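Sanctions Relief Needs a Timetable
By Nasrin Tabrizi

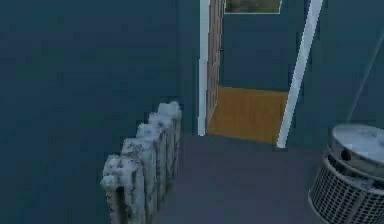 Governments that impose sanctions should state when, and on what terms, they will lift them. The present practice of open-ended review leaves the target state little reason to comply and leaves its neighbours unable to plan. Sanctions without terms become a fixture of foreign policy, as an old cast-iron radiator with stained columns becomes a fixture of a room. The Devadiga talks, due to resume in January, should set a review every 60 days and publish the findings of each.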